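Search this site Enter keywords Go

Shared Tools Should Not Be Checked Out

Most shared workshops adopt a sign-out sheet within a year of opening. I think the sheet is a mistake for hand tools, and I would limit it to items that need calibration or training.

A sheet records intent. It does not record location. At Plimdale we audited 332 entries, and 29 had no return line even though the tool was back in its place. The log was wrong and the wall was right. A pegboard with fixed positions reports its own state to anyone who looks at it. 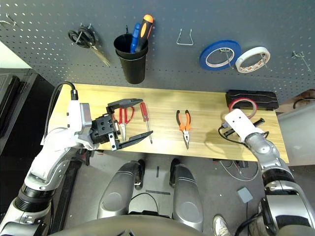
Ruddock disagrees, and argues that a bare hook says a tool is missing without saying where to look for it, so the sheet is still needed for the second question.

The objection is fair but narrow. In a single room, the second question is answered by walking across the floor. Most absent tools are on a bench, left by a person who means to use them again.
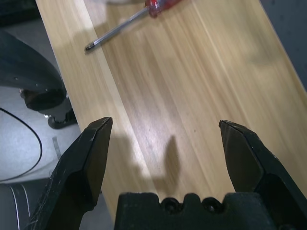

Screwdriver on a wooden benchtop.

Cost matters too. Drestero sells a barcode cabinet that logs each removal. We tried one for 8 weeks. Queues formed at the scanner, and people began keeping private sets in their drawers, where no one else could use them.
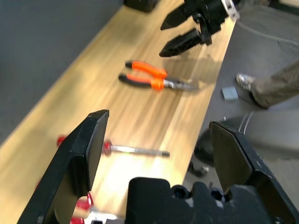
Private sets are the real failure of a shared system. Every added step at the point of removal raises the value of hoarding, and hoarded tools appear in no record of any kind.

My proposal is plain. Fix a position for each tool, label it, and clear the benches at 5 p.m. Buy duplicates of whatever runs short.
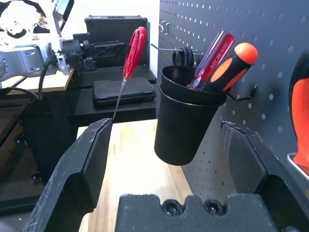 Torque wrenches and gauges are a separate case and should stay on the sheet, with the calibration month written beside each one.

Comments (3)

Drametti: Duplicates only work if they match. Mixed bit sizes made our wall useless by January.

benchrat: We clear at noon as well. Fewer complaints.

Plimdale member: The labels fall off. Engrave them.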